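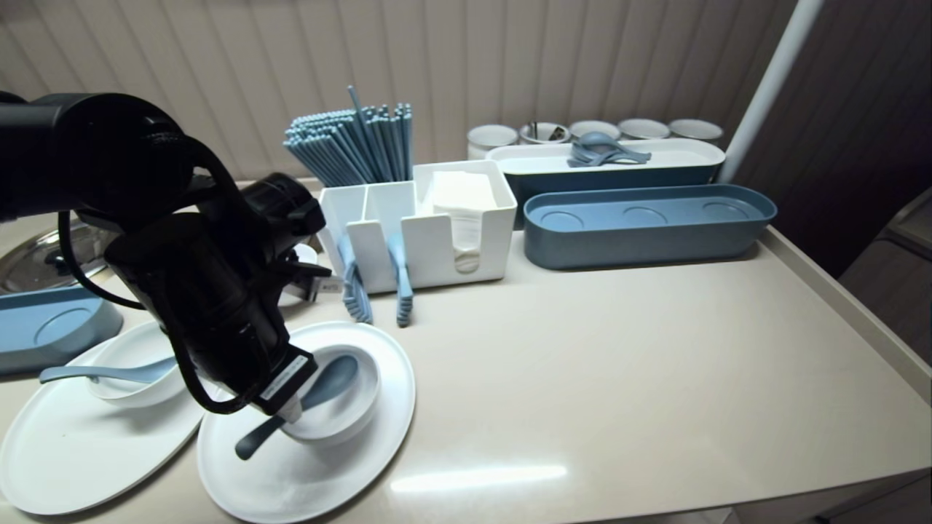
Selina wanted the table things sorted out before anyone else got to the kitchen, so that's what the morning went on. These are my notes, mostly so that Waltraud can argue with them on Monday (hello Waltraud!).

The caddy first. I'm keeping it in the middle of the counter, chopsticks in the left compartment, napkins on the right. We tried it against the back in April and everyone had to lean over the bowls to get a napkin, and I got a sleeve in the soup more than once. The middle is better. It does mean whatever goes on the front of the caddy has its head down on the countertop, and I'm not keen on that. I know hanging the fork and spoon there looks friendly but I'd like a saucer under them, or else they go somewhere with the rest.

Bowls are going on plates, spoon in the bowl, handle out over the rim. I went back and forth on this. Spoon on the plate looks neater, but then you lift the bowl and the thing skates off. Handle out to the left or to the right, I don't care, though Selina does, so ask her.

Spare spoons are on the white and blue tray further back, in a little heap. Fine for now. The long oval tray with the three hollows is still homeless. It came in the Bisgaard box with a packing slip that just says 422, no name, and I have no idea what it's supposed to hold. Sauces? Eggs? I put two tea lights in it at home to see and it looked rather nice, but that isn't an answer. The order before it was 411 and that was the napkins, so no clue there either.

White containers along the back wall side: leave them alone please. I moved them once for wiping down and it took me 14 minutes to get them how Waltraud likes them.
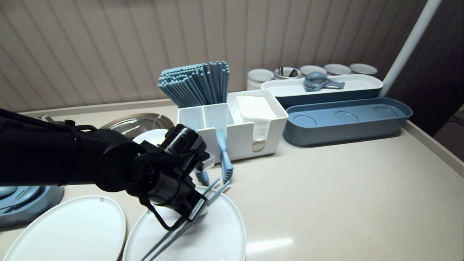
Rarnham, Oct 9, 2021

Same day, after tea. Did the chopsticks properly this time. The bundle in the caddy is too fat, I think, they fan right out at the top and when you pull a pair from the middle the neighbours want to come too. Must try taking a third of them out and keeping those in the drawer. I do like the blue against the white plates, it's the one thing in the whole Pernura set I'd buy again with my own money.

The round plate is what I'd use under chopsticks if there's no rest. The oval platter is too shiny for it, they roll about, and anyway I want that one free for the dumplings.

Napkins: the folded squares sit just above the rim of the caddy, and that's the height to aim for. Any lower and people dig. A pack from Priltine is 47p if you get the plain ones, so let's not be mean with them.

Still to do:
saucer for the front of the caddy
find out what 422 is (Selina has the login)
shiny metal tray, does it live at the back or go back in the cupboard? I keep polishing fingerprints off it
label for the chopstick drawer

Kettle needs descaling as well but that's a different page.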